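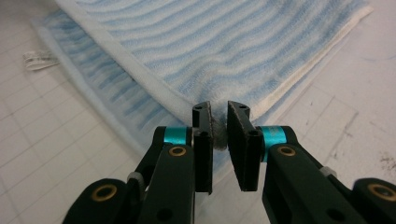

Folding and storing terry towels

Terry holds a fold badly when the edges are out of line. Most leaning stacks and bulging shelves come from the first fold, so correct the towel there and leave the later folds alone.

Before folding

Use a flat, hard surface larger than the towel opened out. A swept tile floor is acceptable for bath sheets, and the grout lines serve as a straightedge. A bed is too soft. Towels must be fully dry, including the hems, which are denser than the pile and dry last. Pinch the hem at a corner; if it feels cooler than the middle of the towel, hang it for another hour.

Shake once from each short end. This lifts the loops and removes most of the lint.

Finding the square

Striped towels are easy to check when the stripe is woven straight, harder when it is wavy. With a wavy band, ignore the pattern and work from the hems. Bring the two short hems together and compare the corners. A difference of up to a finger's width is ordinary shrinkage. Split it evenly between the two sides and do not pull the short side to match. Pulling gives a temporary match and a permanent ripple.

If the hems meet in a V where they should lie parallel, the towel has turned during the fold. Open it fully and start again. Tugging at the top layer moves only that layer.

Lifting a layer

Take hold of terry at the hem where possible. A pinch in the middle of the pile raises a small tent, and the fabric around it creeps inward. It can also draw out a loop. When a loop has been drawn, cut it level with the pile using small scissors. The weave will not run.

Care labels

Fold with the label to the inside. A label left sticking out catches on the next towel and drags it off the shelf. Labels that have gone stiff can be unpicked, but copy the wash temperature first. Menaka Debnath keeps hers in an envelope taped inside the linen closet door, with the towel color written on each.

Fold sequence for a standard shelf

1. Halve, short hem to short hem.
2. Halve again in the same direction.
3. Fold in thirds across the width, hems inward.
4. Place with the rounded edge facing out.

For shelves under a foot deep, roll from step 2 – rolls stand upright in a basket and can be taken out singly.

Washing notes

Skip fabric softener. It coats the loops and makes the folded stack slide. Wash new towels twice before first use, separately from anything dark. Overloading the drum twists the hems, and a twisted hem will not lie flat afterward without a warm iron along the band.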